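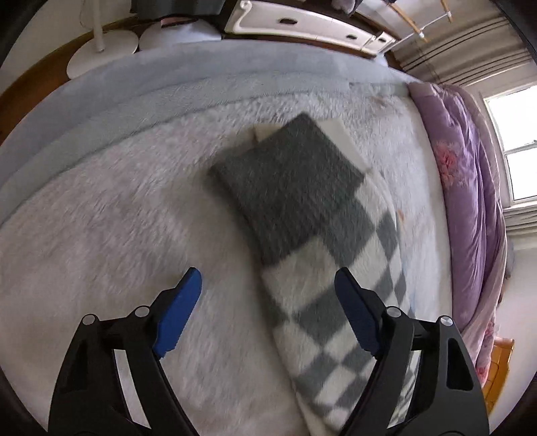
quiltfrog27
02/06/2024
Getting a double bed warm without running the heat all night is my favorite winter hobby, and I think I finally cracked it! Flannel sheets first, then a wool blanket, then the comforter. The shaggy white plush one goes over everything, and the gray and white diamond fleece throw stays folded on top so I can yank it up at 3 a.m. We keep the bedroom at 60 here in Detbridge and I slept like a rock all week.

Neves_nan
Love this!! But wool goes on TOP of the comforter. It holds the puffy stuff down and stops the drafts. I did it your way for 16 years and was cold for every one of them.

quiltfrog27
Doesn't that squash the comforter flat though? Mine is down.

arkon40
Squashes mine. I'm with frog. Also, plush slides off the bed if you so much as sneeze.

Neves_nan
Get a lighter wool then! Mine is a thin old camp blanket and the down stays plenty fluffy.

quiltfrog27
OK, I do have a thin one in the closet. Swapping them tonight, will report back!

arkon40
Tuck the foot end in tight or it'll be on the floor by morning.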